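Flosis Teaches Two-Handed Robots to Deal With Messy Cables

Altmont – July 9, 2024

I've been promising people this news since April, so I'm very happy to finally get it out the door. My name is Jahangir Bhuiyan, I run the manipulation group at Jullura, and today we're releasing Flosis, our method for teaching a pair of robot hands to handle cables, cords and hoses. The write-up, the training code and the full set of practice recordings are all going up together.

If you've ever pulled an extension cord out of a closet, you already know the problem. A box keeps its shape when you grab it. A cable doesn't! You tug one end and a loop shows up somewhere else, usually right where your other hand needs to go. Robots have been pretty bad at this for as long as I've been in the field, and a lot of the older work got past it by laying one rope flat on a clean table under a ceiling camera. We wanted to work in the kind of room people really work in, with shelves and stuff on the floor.

So what did we do? Flosis plans from the wrist view. It keeps a running guess of where the cable goes once it slips behind a finger, and it hangs on to several guesses at once until one of them wins out. The two hands share that guess. When one hand is holding something else (a rod, a tool, a connector) the other hand takes over the cable part of the job, and the planner works out which hand that should be.

We trained on 600 recordings of people steering the hands through cable jobs, which took us around 145 hours to collect. Then we ran 364 test trials using cables that weren't in the training set. Flosis finished 2 out of every three without a person stepping in. Our previous planner, given the same cables and the same starting layouts, finished fewer than half.

I want to be upfront about the trials that failed, and there's a whole section on them in the write-up. Most went wrong in the same way – the cable looped around a finger, the planner lost track of which side was which, and the hand pulled the loop tighter. Thin wire is still hard for us. So is anything shiny. We have some ideas about both and I'll happily talk your ear off about them.

The Hlongwane workshop gave us a second set of hands to test on, and their crew caught a timing bug in our code that we had been staring past for weeks. Thank you, all of you!

Next up is hoses, which are heavier and like to spring back, and after that we'd like to try bundles with several cables tied together. If you work on grasping or planning and want to run Flosis on your own setup, please write to the Jullura press desk and ask for me. Reporters can request the write-up and extra stills at the same address. I answer most messages myself, though I can be slow when we're running trials.

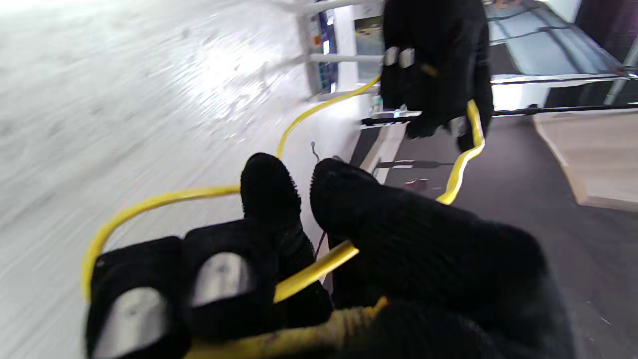
Wrist view of two-handed cable work with Flosis. Credit: Jullura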